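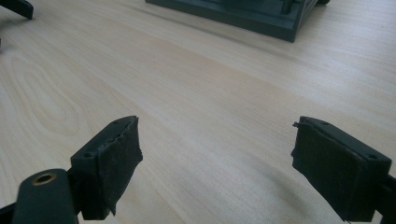 Fingers open over the bench. Black textured pads on both inward faces, worn along the edges.

Search this repository
Go to file

# wotovetti-grip

Files and notes for a hand-held two-finger gripper with a camera on it, put together in the shared workshop at Walgate. Wouter Van Beek did the mechanical side. Marta Lytvynenko did the recording scripts and argued with most of my conclusions, and where she won I have changed the text.

Last edited 3/15/18.

## Read this before you build one

The Lutcombe plans we started from say that a gripper like this lets anyone collect useful demonstrations at home. I doubt it. You can certainly collect demonstrations. Whether they are useful depends on what you train with them, and the plans are very quiet on that part. We have 96 recorded picks and one small model trained on them. It does well on the bench where the picks were recorded. Move it to another table and it does badly. I wouldn't call that a result.

If you want a pair of fingers that open and close on a trigger, the files here will get you there. If you want a robot that clears your kitchen, keep looking, and be careful with your money while you do.

## What is in the repo

- `fingers/` left and right finger blocks, with the screw holes at the wide end and near the tip
- `linkage/` links and brackets
- `pads/` cutting outline for the pads, flat, to be printed on paper and traced
- `record/` Marta's scripts
- `picks/` the recordings, one folder per pick
- `old/` things that did not work, kept so we stop redrawing them

## Building

Print the fingers solid. The Lutcombe plans ask for a light fill and claim it makes no difference. Ours flexed at the tip under a firm squeeze, so we stopped believing that.

Dry-fit the linkage before any screws go in tight. Both fingers should swing through their full travel under their own weight. If one drags, ream the hole. Do not reach for oil first, it hides the problem for an evening and then you have a dragging finger with oil on it.

Set the open position so the tips sit level with each other. A small error here looks like nothing and shows up later as objects that twist when gripped.

## Pads

The weak point of the whole design. The plans call the pad "fit and forget," and I have seen no evidence for the second half of that. The upper seam along the block goes ragged. Bumps come up on the front edge. On the left finger in the photo there is a torn flap hanging by the lower corner, and on the right one a frayed scrap sticks out at the tip.

Does it matter? Wouter says no, as long as the flat part of the pad still meets the object. Marta says yes, because the pad edges are in view of the camera in every recording and a model could learn to lean on a particular scrap of black fuzz. I side with Marta, though neither of us has tested it. A fair test would be to record the same objects with fresh pads and with old ones and compare. That is on the list, along with a lot of other things.

Practical notes:

- Trace the outline slightly large and trim after sticking.
- Clean the block before you stick anything to it.
- Change both pads together. One new and one old grips crooked.
- Write the pad change in the log, or the recordings on either side of it can't be compared.

## Recording

`record/start` makes a new folder and begins saving. Stop it with the trigger held closed. Begin every pick with the fingers fully open and nothing between them. The scripts use that stretch to find the open position, and if there is something in the gap already they will get it wrong without telling you.

Don't tidy the bench to look nice. We did that for the first batch and I think it made the numbers prettier than they deserved. Tools and trays at the edges of the view are fine.

## Claims I would not repeat

**"Works on any surface."** Our bench is pale wood with strong grain, and the lamp leaves shadows on it. All 96 picks come from it. We know nothing about other surfaces apart from the one bad afternoon mentioned above.

**"200 demonstrations is enough."** The Bolger write-up gives this figure with no account of what was being picked or how success was judged. It may be true for one cup.

**"No calibration needed."** We calibrate each time the gripper has been taken apart. Skipping it cost us 2 sessions.

## Known problems

- The trigger return is slow when the linkage screws are overtightened.
- 4 of the picks have a gap in the saved video. They are marked in the log and still in the folder. Leave them out of training.
- The finger files have no version number inside them. Check the date.

## Contributing

Open an issue first. Pad ideas are welcome if they come with recordings from before and after the change. The next round of picks is planned for July, on a different table.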